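Thread on my draughty house, seeing a few of you asked after I whinged about the power bill. Grab a cuppa, it's a long one.

**1/** We've been in this place through two winters now and I have worn a beanie to bed in both of them. July nearly broke me. I could stand in the hallway at 6 am and feel a breeze on my ankles with every window in the house shut!

**2/** So I borrowed one of those thermal camera gadgets from the library (yes, the library, go and check yours). It's called a Taker, it plugs into your phone and it turns your lounge room into a purple and orange mess. I was hooked in five minutes.

**3/** Best time to use it is early morning with the heater on for a good while first. I tried it on a sunny arvo and all I learnt was that the sun is warm.

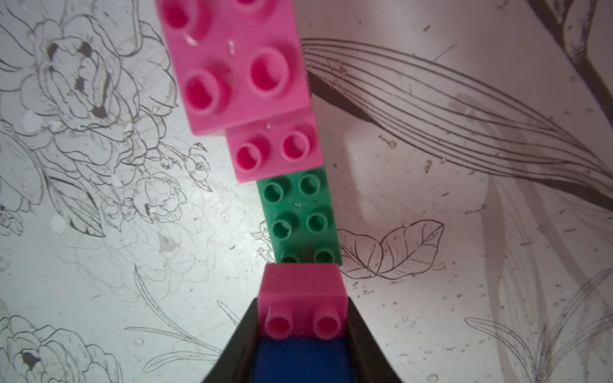 **4/** Skirting boards, though. Mine were the worst thing in the house by miles, a dark purple stripe the whole way along the southern wall. The boards meet the floor in a few spots and just sort of hover in the others. Think of those chunky toy bricks laid end to end in a line: every join is a spot where two things touch without locking together, and my skirting is one join after another. Cold air off the subfloor comes straight up through the lot.

**5/** Gap filler is cheap and I am now weirdly good at it. Nine tubes! I went with the Gretier flexible one as the first stuff I bought cracked when the boards moved. Wet your finger, go slowly, wipe as you go, and put your hair up before you start (ask me how I know).

**6/** Next worst was the manhole cover in the laundry ceiling. It was just a bit of painted ply sitting on a ledge. Foam tape round the edge, a bit of leftover batt glued on the back, done before lunch. On the Taker it went from a bright blue square to something I had to go looking for.

**7/** Front door: brush strip along the bottom, rubber seal up the sides. I put the rubber on backwards and the door wouldn't latch, so that was my Monday evening gone. Second go was fine.

**8/** Now the money bit. I got a quote from Cliria for double glazing across the front three windows and it came in just over $3000 a window. I laughed, then I had a little lie down.
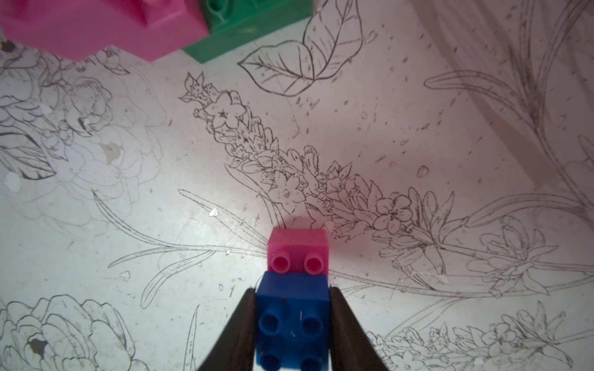 Domínguez has replied to say I should look at secondary glazing before I write the windows off, meaning an acrylic sheet that sticks on with magnets inside the existing frame, and that heavy curtains with a proper pelmet would get me a fair way there for the price of a weekend.

**9/** Okay, that's a great shout and I hadn't thought about pelmets at all. My nan had them and I thought they were just for collecting dust! Apparently they stop the warm air sliding down behind the curtain and getting chilled on the glass. Off to measure the bedroom window, and I'll add to this thread once I've had a crack at one.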